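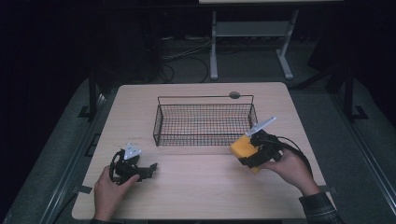 Lenka Matoušek wrote that the hand-held grippers gave her cleaner demonstrations than the remote rig, but that she lost tracking whenever one marker plate turned away.

> We recorded 495 sponge-to-basket runs at Plonov.
> 14 had to be dropped for tracking gaps.
> Is it worth re-recording them?

I would not. Trim the gap if it falls before the grasp, drop the run if it falls after. At Brestis we kept 675 and the policy still hesitated over the basket handle. Varying the approach side helped more than extra runs.

Check the cable on the right gripper too. Ours pulled the wrist round on long reaches.

Vilém Pešek

Search the archive
Reading time: 3 min

Comments

Bednárik: Same fault with the plates. Slower wrist turns fixed most of it.

Fevico: Which side did you approach from in the end?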